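Veltby — Equipment for laundries and garment care
Products / Folding / Brondero folding station with teaching set

Brondero
Folding station with hand teaching set

Page revised 12 Dec 2021

Brondero is a folding station for mixed clothing. It is made for laundries, rental clothing firms and repair workshops where the pieces come in every size and nothing is the same as the piece before it. It has a flat table, two arms and a cabinet with the controls. Together with the station you receive the teaching set, and most of this page is about the teaching set, as this is what our customers ask about when they call.

A classic folding machine wants one kind of piece. Towels, sheets, hospital gowns. You set the program and you feed the machine, and it is very good at this. For jeans, children's jackets, and work pants with a torn knee you still need a person at a table. Brondero is for that table. It does not have a fixed program for every piece. It learns from recordings of your own employees, who fold the clothes with hand grippers while the movement is stored.

How the teaching is done

The person holds a gripper and does with it what the fingers would do: take a corner, lift, lay over, let go, smooth out. The jaws close when the handle is squeezed and open when it is released. It feels slow on the first day. Most people want to press the cloth flat with their palm, and they have to be reminded that the arms of the station have no palm. After some sessions the movements become calmer, and the person begins to choose places on the garment where the gripper can hold well.

Denim is a good fabric to start with. It is stiff enough that it stays where you put it, and the seams are easy to find. It is also not too easy. A pair of jeans is thick at the waist and thin at the leg, and when the cloth lies twisted, the first grip decides if the rest will go well.

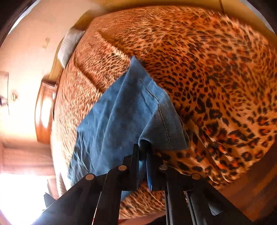

We ask that the garment is not laid out nicely before the recording begins. In the real work it comes from the bin in a heap, with one leg inside out perhaps, and the station must learn what to do with a heap. The same is valid for the surface. Please do not record only on a white table. Patterned blankets, soft beds, a bench, a counter with scratches: all of this is useful, and a set which was recorded in many places gives a station that is less easily confused when you move it to the other side of the hall.

Please record the failures too. If the cloth slips out, take it again and go on. Do not stop and begin from zero. The recordings where a person corrects a bad grip are among the most valuable ones, and we had to learn this ourselves. In the first version of our instructions we wrote that such recordings should be deleted. We have apologized to the early customers for this sentence.

What the employees do, before and after

Many laundries ask us how many people they can save. We prefer to answer another question first, namely what the people will do all day.

Before the station, a folder stands at the table for the whole shift. The hands do the same short movement and the head is free, which some people like very much. With the station, the standing at the table becomes shorter. There are new tasks: loading, looking after the pieces that the station refuses, recording when a new kind of garment comes, and checking the stacks. These tasks have more walking in them and more decisions. They are also less regular, and a person who liked the rhythm of the old work can miss it.

At the Özkan laundry, the station was put in operation in October. The night team was against it, the day team was curious. What changed the mood was a practical thing: the people who recorded the folds could decide how a fold should look. Until then the laundry had three ways of folding jeans, depending on who was working, and the stores which received them complained. The folders sat together, agreed on one way and recorded it. One of the older employees asked that the waistband should always lie on the outside so that the label can be read without unfolding. This is now the standard there, and we have taken it over as the proposal in our own manual.

Mathias Bachmann from our customer service was on site for the start. From his report:

"I came with a training plan for the machine and had to put it away on the first morning. The questions were not about the machine. They wanted to know if the recordings will be used to measure how fast each person is. I said no and they wanted it in writing, which was correct of them. We wrote it on one page and the management signed it. Then we could start."

This page is now delivered with every station. We call it the recording agreement. It says that the recordings are used for teaching the station, that they are stored without the name of the person, and that speed per person is not evaluated. A customer who does not want to sign it can not buy the teaching set from us. This has happened, and we accept it.

There is also the question of pay. Recording is skilled work and we recommend to treat it so. How this is arranged is a matter between the laundry and its employees, but we have seen that it goes badly when the recording is put on top of the normal shift as a favor.

Finishing a fold

The last part of a fold needs the most patience. The bundle is thick now, the layers want to open again, and a gripper that pulls too strongly at the upper layer will undo the whole work. We teach people to come from the side with open jaws, to take only what must be moved, and to wait a moment after letting go. With heavy cotton and denim this waiting is short. With knitwear it is longer.

For the finish it is also good to work with both grippers. One holds, one moves. Not everyone learns this at the same speed, and left-handed people often do better than they expected — the two grippers are built the same and there is no leading side.
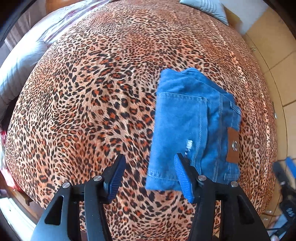

Labels, buttons and metal parts deserve a short remark. The arms can grip over a label without damage to it, but a rivet or a button between the jaws gives a poor hold and can mark the pads. When you record, choose a place beside the hard part. The station will copy this choice. It will also copy it if you always take the garment exactly at the button, so please look at your own habits before you begin a long series. Worn places and frayed holes should be treated the same way: grip next to them. A tip that catches in loose threads will make the hole bigger, and the owner of the garment will not be pleased.

What is in the teaching set

Hand grippers: 2, identical
Replacement pads, with tool for changing
Storage case
Charging unit with cable
Recording unit with carrying strap
Manual, printed and on file
Recording agreement, for signature

Recommended session: 45 minutes, then a break
Recordings for a new kind of garment, when similar ones are known already: 100
Recordings for a first full set of mixed clothing: 3,000

The session length is there for the wrist. A gripper is not heavy, but the hand is closed for a long time in a position it is not used to. We ask you to change persons or to give a real pause, with other work that does not need squeezing. If somebody feels pain in the thumb or forearm, the recording should stop for this day.

The first full set sounds like very much. It is divided between several persons, and it should be, for if only one person records, the station learns one person's style together with all the small errors. You can also begin with fewer kinds of garments and extend later. Özkan began with denim only.

What the station can not do

It does not sort by owner. It does not find stains. It folds shirts with buttons, but not in a quality which we would recommend for dress shirts in a store. Very slippery linings and very long coats are refused and come out on the side tray, where a person must take them. Pleated skirts we do not promise at all.

The customer Zernov, a rental firm for work clothing, tested Brondero with coated rain pants and gave the station back. The coating stuck to the pads. We are working on another pad, and until it is ready we tell every interested firm of this kind to wait.

Care of the grippers

Wipe the pads with a damp cloth after each session. Lint collects in the fine ridges of the pads and makes them smooth; a soft brush removes it. Do not use alcohol. The joints need no oil, and oil would come on the clothes. Replace both pads of a gripper together, even if only one looks worn.

Before you order

Please tell us which kinds of garments you fold, in which languages you need the manual, and who from the folding team will be present at the first talk. The last point is meant seriously. We do not make the first visit with management alone, as the questions that decide about the success come from the people at the table, and we would like to hear them before the station is paid and not after.

Visits to a working station can be arranged with us. The host laundry decides the time, and photographs inside are only possible with its permission.

Contact for Brondero and teaching set: Mathias Bachmann, customer service Veltby

See also: Side trays and stack conveyors / Replacement pads / Recording agreement (text) / Training on site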